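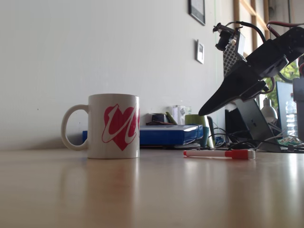

Nekatness - Babaei
Second album, 12-inch vinyl and CD

Label: Pralent
Format: single LP, black vinyl, printed inner sleeve
Also on: CD in card wallet, download
Catalog status: in stock

Babaei is the second full-length record by Nekatness, the four-piece led by singer and keyboard player Dilruba Biswas. It has nine songs and runs just under 40 minutes. The band recorded it in February at Wuridbridge, a converted feed store with one large room, and most of the basic tracks were played live with everyone in that room together. Vocals and strings were added later.

The first album was mostly guitars. On this one the guitars are still there but the electric piano and harmonium carry most of the songs. "Lower Field" and "Counting Trucks" are the fast ones. "Salt Road" is slow and long, with two minutes of harmonium before the drums come in. Biswas wrote all the lyrics, and sings two of the songs in Bengali. A translation of both is printed on the inner sleeve next to the English lyrics.

Side A
1. Opening Hours
2. Lower Field
3. Babaei
4. Paper Boats
5. Counting Trucks

Side B
6. Salt Road
7. My Aunt's Radio
8. Second Kitchen
9. Leaving Lights

The LP was pressed in one run of 3,000 copies, of which 1,755 were set aside for mail order and the rest went to stores. There are no plans for a colored version. The CD has the same nine songs in the same order, plus a demo of "Paper Boats" recorded on a phone. The demo is not on the vinyl - it would have made Side A too long and cost volume on the other songs.

The download comes as WAV or MP3. A code is included with each LP and works once. If yours has been used or the card is missing, write to us with your order number and we'll send another.

Shipping

Records go out in stiff mailers with the disc outside the jacket, inside its inner sleeve, to prevent seam splits. Orders placed before noon ship the same day. Up to 6 LPs fit in one mailer at the single shipping rate - larger orders are split into two packages.

Returns

Sealed copies can be returned within 30 days. For a warped or skipping disc, send a photo or a short recording and we'll replace it while stock lasts.

Also by Nekatness: the first album (CD only, vinyl sold out) and the "Second Kitchen" 7-inch.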